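Kokero block set: three weeks in

Posted Friday, March 21, 2025
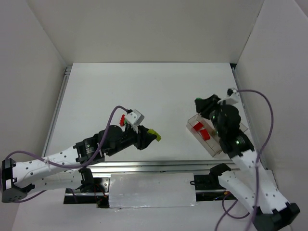

Quick one, I have to be out the door in half an hour. A few people asked if the Kokero set is worth it after I mentioned it in the comments under the Shawky marble run review. Short answer yes, mostly. Long answer follows, typed fast.

Paid $46 with shipping, from the Drutdale store. Came in a flat cardboard box with a lid that doesn't stay on. More about the lid later.

What you get. Big chunky pieces, stepped shapes, some with scalloped edges, a few plain ones. Solid colors. No stickers, no faces, no theme. The full catalog runs to 268 shapes apparently and you get a small slice of that in the starter box. No instructions at all, just a folded card with three drawings on it. My kids ignored it. So did I.

The yellow-green. People complain about this color in every review and I don't get it. It's the one piece I can find at the bottom of the toy bin at bedtime. More of that please. The red is nice too, a proper red. The blue is a bit dull, looks better in daylight.

Feel. Good. Edges are rounded enough that stepping on one is merely bad. Weight is right, heavier than the Ruklow blocks we had before, which slid all over the place if anyone breathed on the table. These stay put.

Stacking. Here's where you need to know what you're buying. The stepped pieces are great, a step sits over the edge of the one below and you get these lopsided towers that look like they shouldn't stand up. The scalloped ones are trickier. Flat on the table, fine. On edge they rock. My five year old uses them as waves, hedges, a crown, and once a comb. My eight year old wants them to lock together and they don't. That was a bad ten minutes. If your kid is the click-it-together type, skip this set or at least borrow one first.

Surface matters more than I expected. On carpet everything leans. On the kitchen table with the oilcloth, no good, the oilcloth has a ripple in it. Hard and flat is what you want, we ended up with the top of an old shelf on the floor. Tallest tower so far is 9 pieces, made by me, after bedtime, not sorry.

Durability. Three weeks, two kids, one dog. One chewed corner (dog). A couple of scuffs on a long piece that got used as a hammer. Color hasn't rubbed off anywhere that I can see. Wiped them all down with dish soap and a cloth after the yogurt thing, came up clean, no sticky feel. I would not put them in the dishwasher, the card says don't and for once I listened.

The lid. It's bad. It's a shallow tray that sits on top of the box and falls off if you pick the box up by the sides, which is how anyone picks up a box. We lost a peice under the stove that way on day two. I emailed about it and Poul Thorlacius from their customer desk wrote back the same afternoon, very polite, said a drawstring bag is coming in September and they'd send me one. We'll see. He also mailed the missing piece for free without me asking, so points for that. Then I found the old one. So now we have two.

Versus the Ruklow set, since someone will ask. Ruklow is cheaper and you get more in the box. But they're light, and half of ours had a seam down the side that made them sit crooked. If you want quantity for a classroom or a big floor, maybe. For a small table and one or two kids I'd take the Kokero every time.

Versus Shawky. Different thing really. Shawky is a kit, you build the thing on the box and then you're done until somebody knocks it over. This is just blocks.

Things I'd change
The lid
A couple more long flat pieces, we always run out of those first
Tell me on the box how many of each shape, I had to guess if the set was complete
Less blue

Age. Box says 3 and up. I'd say 3 to 7 with the usual watching at the lower end. My eight year old still plays with them but mostly to annoy his sister.

Would I buy again, yes. Would I pay full price, probbaly not, the Drutdale store had them on sale the week after I ordered and I'm still grumpy about it. Order number two will wait for a sale.

Four stars. The missing one is for the lid.

Edit: someone asked about noise. Loud on a bare floor when a tower goes. Put a towel down.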